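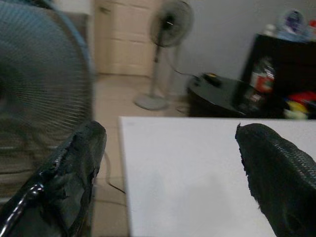
Memon has paused home trials of its Jarell gripper after the coating on the fingers began to peel. The fault was logged on Tuesday, 1,534 grasps into a test planned to run longer. Engineer Cristóbal Arancibia said a worn finger can let an object slip – a glass bottle, for instance. No one was hurt. The company will replace the fingers on all 30 units and check them every 132 grasps when work resumes in November.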